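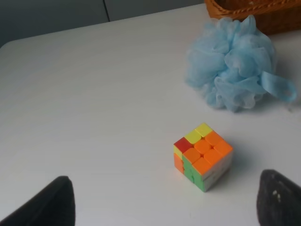

## 3.2 Waiting rooms and small talk

Our talks with 27 patients at the Pekura clinic began in May, and we are still very fond of them all. Most people told us – often at some length, and over a second cup of tea – that a long wait felt shorter once a stranger had spoken to them.

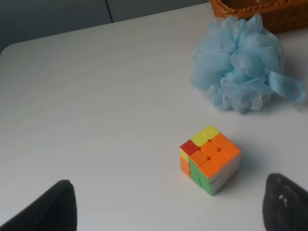 **Figure 2.** An unsolved puzzle cube on a white tabletop.

Navickas found much the same among older patients, though his visits were rather shorter than ours.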